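Chapter 7
Cut Flowers: From Field to Table

A cut flower is a living thing with a short supply of food. Once the stem is separated from the plant, the leaves and petals go on using water and sugar, and nothing replaces the sugar. The whole trade in cut flowers is organized around this fact. Growers, shippers and shops all work to slow the flower down.

Temperature does most of the work. In the Sturov district, stems are cut before 7 a.m. and moved into cold rooms held just above freezing. At Cestorport, the main shipping point for the region, the auction hall handles 448 varieties in a normal season, and only 32 of them make up the bulk of sales. February is the busiest month.

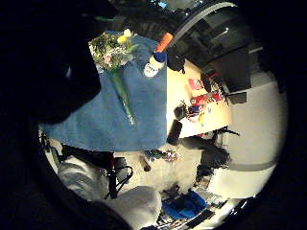 Water is the second concern. Air enters the cut end of a stem and blocks the narrow tubes that carry water upward. Bacteria in the bucket do the same thing more slowly. Recutting the stem under water removes the blocked section, and a clean container delays the next blockage.

This chapter follows the flower through three stages: harvest, transport and sale. Section 7.1 covers the timing of the cut, using records from 357 farms in the Dondus valley. Section 7.2 deals with cold storage and packing. Section 7.3 looks at retail prices and includes a case study of Olteanu, a wholesaler that reduced its losses by 20 percent after changing its delivery schedule.

Key terms: vase life, xylem, respiration, cold chain, ethylene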